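A few people asked me what I do in my new job, so I will write a small thread. Short version: I teach a machine to tidy shoes. I do it by tidying shoes myself, many times per day.

The project has the name Nestell. The company is Pencombe, a small one. We do not write rules like "move the hand to this point, now close." We collect examples of a person doing the task, and the model learns from the examples.

For collecting, I hold one gripper in each hand. They are the same shape as the ones the robot will have, so what I can do with them, the robot can also do in principle. My own fingers are not allowed to help. This was the hardest habit to lose. In my first week I kept pushing laces away with my thumb, and all of those examples went to the bin.

One example we call an episode. It starts with the hands away from the shoes and it ends with the hands away from the shoes. Between these two moments there is one pair and one box, and I should not stop to think. If I stop to think, the model learns to stop also. My colleague trained an early version on my slow days and the arm was standing over the shoe for a long time like it forgot something at home.

The target for this task is 3000 episodes. This morning I was at 267. Please do not calculate how many days this is, I already did.

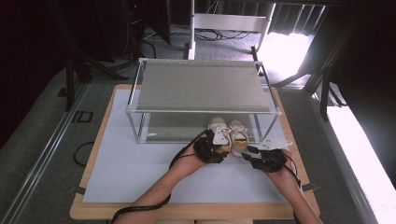
Sneakers are more difficult than I expected. The sides are soft, so if you squeeze too much the shoe bends, and if you squeeze too little it turns around in the grip. I now take the pair from both sides and close slowly at the end. Slowly, but without stopping. It took me many tries to feel the difference.

Also the two shoes want to separate. When you push from the left, the right one goes for a walk. Both hands must arrive at almost the same time. With one hand early, the pair becomes crooked and you need a correction. We keep some corrections, they are useful, the robot will make this mistake too and it should know how to come back. But if every episode has a correction, the model thinks the correction is part of the task.

Someone asked if it is boring. Sometimes yes, after lunch. But the starting position must change each time, and this keeps me awake. A little more left, a little more turned, one shoe in front of the other. I was choosing the positions myself until we plotted them and saw that I like the same corner very much. Now a small script called Iltau gives me the next position and I obey.

About cables, because another collector wrote to me about this: before each set I check that both have enough slack for the full reach. When a cable pulls at the wrist, you change your movement without noticing, and later you see it in the curves. A strange small bend in every path.

Yesterday I threw away 71 episodes. The clocks of the left and right gripper were not together, and for a task with two hands this is bad, the data says the left hand closed before it closed. I wanted to repair them with an offset. The offset was not constant, so, no repair. I made tea and started again.

Since then I do one clap at the start of each set, gripper against gripper. You find the clap in both signals and you compare. It is an old trick from film people and it costs me 2 seconds.

To the person who asked if we could use simulation: we have a simulated version, it is called Moradi, and it is good for the box. For the shoes it is not good yet. The simulated shoe is too polite, it stays where you put it.

Next is boots in October, if the sneakers are finished. I have not tried the boots with the grippers. If somebody here collected data with tall soft objects that fall over, please write to me how you reset between episodes, my way is too slow.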